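双臂叠衣服，右臂夹爪闭合到一半就报过载，断电重启后又能跑一阵，求排查思路

发帖：Sorkness
版块：机械臂 / 故障与安全

设备是一对小型桌面臂，装在一个三面有挡板的工作台上，任务是把T恤摊平、对折、再放到旁边那一摞上。控制程序用的是Cloltine，没有改过底层。

上周五开始出问题。右臂夹爪去夹衣服边缘，合到一半停住，日志里报过载，然后整条右臂掉力矩，直接往下坠。左臂没有这个现象。断电再上电就恢复，有时能连着跑十几次，有时两次就又报。

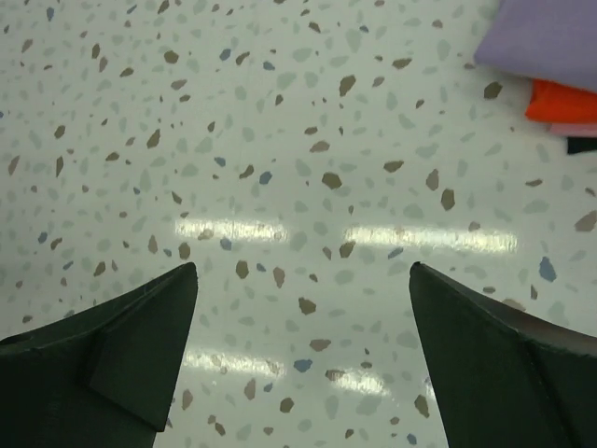 过载阈值我设的是90，单位按软件里的百分比算，之前一直没动过。夹爪张开、什么都没夹的时候我也看过腕部相机，两根手指的尖端看着没有磕碰，中间留的空当也正常，台面反光有几条亮带，不知道会不会影响策略判断布料边缘的位置。空载反复开合没有报过错，只有去夹布的时候才报。

已经试过的：
换过右臂夹爪舵机的线，没用。
重新做过零位标定，好了半天，又回来了。
把速度降下来，报错次数少一些，但没消失。

想问两件事。一是到底先查舵机还是先查供电。二是掉力矩的时候臂会砸到台面，手要是正好在下面就危险了，有没有办法让它报错以后停在原地。

Ezequiel Quintero 回复：

先说安全，这个比修好它要紧。过载保护触发以后舵机卸力是正常动作，臂没有抱闸，只能往下掉。你现在能做的是：

报错以后不要伸手去扶，等它落稳再断电。
理衣服、换衣服之前把两条臂都退到停靠位，软件里切到手动，再把手伸进去。
急停如果是直接切总电源的，按下去两条臂会一起掉，按之前先看一眼下面有没有东西。

想停在原地，可以把报错处理改一下：程序监测到电流接近阈值时就先下发“保持当前位置”，并把夹爪目标放松一点，不要等舵机自己进保护。阈值90太靠上了，程序这一层的预警可以放到76左右，留出反应时间。舵机自身的保护不要关。

故障本身，我倾向于夹爪压到台面了。你说空载没事、夹布才报，那么差别除了布，还有高度。T恤很薄，策略为了夹到边会把指尖往下压，指尖顶着硬台面再去闭合，电流一定会上去。标定以后好半天又回来，也像是零位在慢慢跑。你看一下你工位现在的样子： 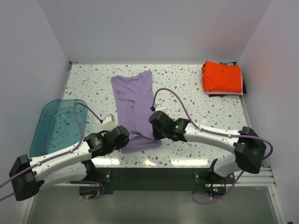 双臂工位，台面中间是浅紫色衣服，右侧夹爪位于衣服右边缘

夹爪在衣服边上这个姿态，最容易下压过头。建议这样查：

1. 断电，用手托住右臂，检查肩部和腕部的固定螺丝，尤其是舵盘中间那颗。松了的话零位就会跑。
2. 上电，不放衣服，让右臂走到同一个抓取点，在指尖和台面之间塞一张纸。抽不动就是压住了。
3. 把抓取高度抬高2毫米再跑，看报错还有没有。

第3步如果有效，供电就可以先不管了。反光我觉得关系不大，真看错位置的话应该是夹空，夹空不会过载。

Pîrvu 回复：

换个舵机就行了，这种小舵机用久了齿轮都会坏，我那条也是。

Edgardo Bautista 回复：

同意先查高度，不过供电也值得量一下，花不了几分钟。我这边碰到过很像的情况，原因是两条臂并在一个电源上，同时发力时电压被拉低，右臂接在后面，报的错码和过载混在一起显示。你先把日志里的原始错误码打出来，看看是过载位还是欠压位，Cloltine的界面上默认只显示最后一条。

另外注意线。大臂动起来的时候，腕部的线如果弯得太紧，插头会一点一点往外退。你说换过线，那就看插头有没有插到底，再让右臂慢速走完整个行程，旁边看着线在哪个位置被拽紧。

还有一点，报错之后不要马上断电重启接着跑。舵机热的时候重启会把报警清掉，但热量还在，连着来几回线圈就烧了。我一般让它歇6分钟，用软件读一下温度再继续。

Sorkness 补充：

按Ezequiel的办法塞了纸，右臂那个点纸完全抽不出来，左臂能抽动。肩部有一颗螺丝松了，拧紧后重新标定，抓取高度也抬了2毫米，预警值改成76。今天下午跑到现在没报。错误码也打出来看了，之前的都是过载，没有欠压。

“保持当前位置”那段还没写好，写好之前先在右臂下面垫了泡棉，理衣服时一律先退到停靠位。过几天如果又出现我再来更新。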